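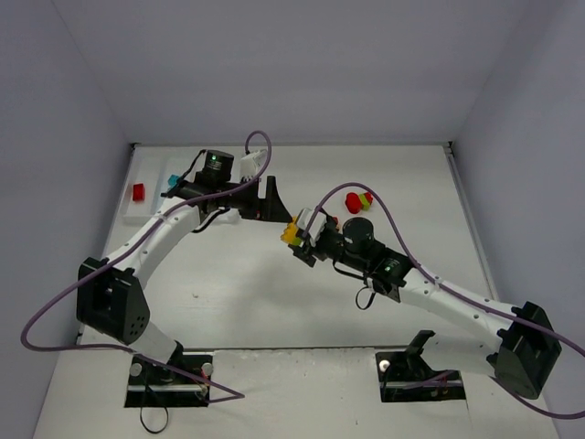

Manualidades > Juguetes > Bloques > Limpieza y cuidado

Imprimir esta página | Enviar por correo

Buscar en el sitio Escriba su palabra Ir

Cómo limpiar, lijar y guardar bloques de juguete pequeños

por Liliana Sanna

Los bloques pequeños de colores se ensucian más de lo que parece, sobre todo los que no son lisos. Un cubo liso se limpia con un paño y ya está. Pero una pieza con bultos y huecos guarda polvo, migas y restos de plastilina en cada rincón, y el paño no entra. En mi casa usamos el método siguiente desde abril y estoy contenta con el resultado.

Escribo para bloques de plástico y de goma dura. Los de madera necesitan otro cuidado y al final pongo una nota corta sobre ellos.

Qué se necesita

Un recipiente hondo
500 ml de agua tibia
Una cucharadita de jabón para platos, sin perfume
Un cepillo de dientes viejo, de cerdas blandas
Palillos de madera
Dos toallas de algodón
Lija muy fina, solo para las piezas con rebabas
Una caja con tapa que no cierre hermética

Paso 1. Separar por forma

Mucha gente separa primero por color. Yo prefiero separar por forma: las piezas lisas a un lado, las de contorno irregular al otro. Las lisas van rápido y se pueden lavar todas juntas. Las otras piden más tiempo, y si se mezclan, una se cansa y las deja a medio limpiar. Aparte se ponen también las piezas con calcomanías o pintura encima, que no deben ir al agua.

Paso 2. Cepillar en seco

Antes de mojar nada, se pasa el cepillo seco por los huecos. Esto es importante. El polvo mojado se vuelve una pasta gris muy difícil de sacar de las esquinas. Si hay plastilina seca, se levanta con el palillo, empujando siempre desde el fondo hacia afuera. No use aguja ni cuchillo, dejan rayas.

Paso 3. El baño

Ponga el agua y el jabón en el recipiente y deje las piezas dentro 11 minutos. Con menos tiempo la grasa de las manos no se suelta bien; con más tiempo no se gana nada. Cepille después cada pieza bajo el agua, girándola con los dedos. Los amarillos y los naranjas son los más agradecidos, porque recuperan un tono vivo – los blancos a veces quedan un poco crema y hay que aceptarlo.

Enjuague con agua limpia dos veces.

Paso 4. Secar

Extienda una toalla y coloque los bloques con los huecos hacia abajo, sin que se toquen. Después de 20 minutos, páselos a la segunda toalla y deles la vuelta. Déjelos así hasta el día siguiente. El sol directo no lo recomiendo: unas piezas verdes de mi sobrino perdieron color en una ventana en solo un verano.

Paso 5. Quitar las rebabas

Algunas piezas traen de fábrica un filo pequeño en la unión de las dos mitades. Pase el dedo despacio por todo el borde. Si raspa, dé unas pasadas muy suaves con la lija, en una sola dirección, y vuelva a probar. Limpie el polvillo con un paño húmedo. Si la pieza tiene una grieta, mejor tirarla.

Paso 6. Guardar

Una caja baja es mejor que una alta, porque el niño ve todo sin volcarla. Yo guardo las piezas irregulares en una bolsa de tela dentro de la misma caja, así no rayan las lisas. Meta solo piezas bien secas. Si duda, espere un día más.

Nota para los bloques de madera

No los sumerja. Use un paño apenas húmedo y séquelos enseguida con otro. Somkiat Ratanaporn me escribió que él les da después una capa muy fina de aceite mineral apto para alimentos, y que la madera queda suave. Yo todavía no lo he probado.

Cada cuánto tiempo

Con un solo niño, una vez al mes es suficiente. En una sala de juegos compartida, yo lo haría cada semana – por lo menos el baño, que el cepillado en seco puede esperar si no hay plastilina de por medio.

Última revisión: diciembre de 2022

Imprimir esta página | Enviar por correo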